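We have shelves! Real ones, built in, holding real objects, and I have been walking past them for two weeks just to look.

If you read my February post you know the state of the back room when we took over the place on Marchuk. Everything we owned was in boxes along the wall, and the boxes had boxes on them, and whenever anyone needed a hex key the whole stack had to come down. Vidar kept a flashlight on his key ring just for box diving. I found my good scissors in there after I'd already bought a second pair, and then lost the second pair in the same box.

The plan was a row of cheap bookcases. Then Marijke Vermeulen came over one evening to drop off some paint, took one look at the brick and said absolutely not, you are not hiding that behind bookcases. She was right, and I'm so glad she was loud about it. It's a gorgeous red-brown brick, a bit rough, with mortar that somebody was generous with a long time ago. So the new rule was that whatever went up had to let some of the wall show.

What we ended up with is a white unit with open cubbies in different sizes, and no back on the lower middle part, so you look straight through to the brick. I love that bit more than is reasonable. White against red-brown just works, and it makes the whole room feel taller, which I did not expect from furniture.

And then the little cabinet! I have to talk about the little cabinet. It's narrow, it's up in the top left, and it has an arched door with ribbed glass and one small round brass knob. The door came from Rirach, the salvage place out past the bridge, where I went for hinges and came home with this under my arm wrapped in a moving blanket. Forty minutes of driving with one hand on it so it wouldn't slide. Marek Čierny built the box to fit the door (he said this is the wrong way around to make a cabinet, and then did it beautifully anyway). The ribbed glass is perfect if you're messy like me, because you get the light and a vague sense of shapes, and no one can tell what a jumble it is in there.

A few things I learned, in case you're staring at your own bare wall:

Old brick is not flat. Ours was out by a good bit from one end to the other, and we had to shim the left side and then scribe a strip to cover the gap. Leave an afternoon for this. We left an hour.

Paint before you mount. We did the first coat on sawhorses and the second coat in place, and the second coat is the one I got on the brick. A stiff brush took off most of it. The rest I have decided is charming.

Go easy on filling it. I had a whole carload of stuff ready to go up there the minute the paint was hard, and Marijke made me wait and put things up only as we reached for them. It was torture for the first couple of days and now I'm a total convert. There's still a lot of bare shelf and it feels so good, like the room has somewhere to breathe.

The screws are 30 to a box, and you will need a second box. Buy it on the first trip.

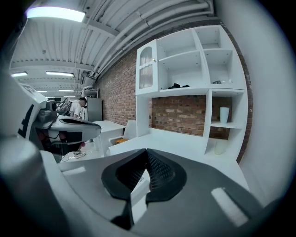
The counter was the other big question. I wanted it long, and I wanted it white, and I wanted it to run the whole way down that side so that you could spread out a project and still have a spot to sit at. Ihor Nazarenko thought it would look like a hospital. I see his point, but the brick warms everything up so much that you can get away with a lot of white, and then there's the seat cushion on the chair. Orange-yellow, like the inside of a peach! I bought it on a whim at Sollcombe and carried it around the store for ages, putting it back and picking it up again. It's the first color I've put in there on purpose and now I want more of it. Maybe a tray. Maybe I paint the inside of one cubby and leave the others alone.

We kept the tall gray metal cabinet. I had been sure it was going, I'd even asked Harish Kushwaha whether he wanted it for his garage, but once the rest was up it looked right, kind of tough and plain next to all that fresh paint. It also holds a ridiculous amount. Sorry, Harish. The wire shelving stayed too, and it's great for bulky things that are too ugly for the cubbies and too useful to go down to the basement.

Still to do: a proper light over the counter (I've got my eye on one from Holell, but I want to see it lit first), felt pads for the chair legs, and something green and trailing for the top shelf if I can find a plant that will put up with me. Marijke is bringing cuttings over. If you have a favorite that survives neglect, please tell me in the comments, I'm taking all suggestions.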